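Colour and Surface, Unit 4: Why pale greens are so hard to name

Welcome back! Last time we mixed strong colours. Now we go the other way, into the washed-out greens, and I think this is the best unit in the course. Bring your swatch cards, your notebook and something green from home.

A pale green is mostly white with a little green in it, and usually a touch of grey. Add a bit of blue and people start saying mint. Add grey and a bit of yellow and they say sage. The border between the two moves depending on who you ask — Vojtěch Doležal and I have argued over the same card for a whole lunch hour.
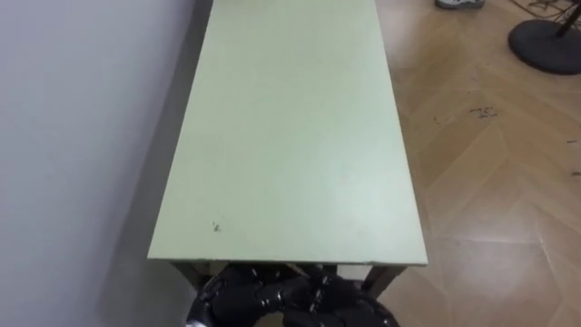

Light changes a colour even when the paint doesn't. A flat surface almost never reads as one colour from end to end, and a matte one shows this beautifully. Look at the long green tabletop: it's slightly lighter toward the right where the light falls and a little greyer toward the far end. If you painted that in a single flat green, it would look wrong, and you might spend ages wondering why.

So try this. Choose the lightest patch of your object and match it to a card. Then match the dullest patch. Write both down before you give the colour a name. In the July class, 17 people did the exercise and came up with seven different names for one card, which made for a very lively afternoon.

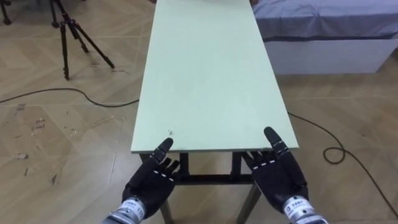
The finish matters too. Gloss bounces light back in bright spots, and those spots hide the colour under them. Matte scatters light evenly, so you get a truer reading, but it can look chalky beside anything shiny. Keep a scrap of each in your kit.

Neighbouring colours play tricks as well. Put your palest green beside a warm pink and it looks greener straight away. Put it beside a strong emerald and it goes nearly grey. Lovely stuff! 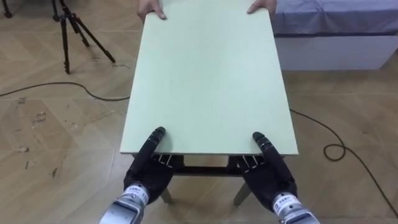
For next class, read Čestmír Urban's notes on greys, pages 7 to 38, and mix four pale greens of your own. Label the backs, not the fronts. We'll swap cards and name each other's.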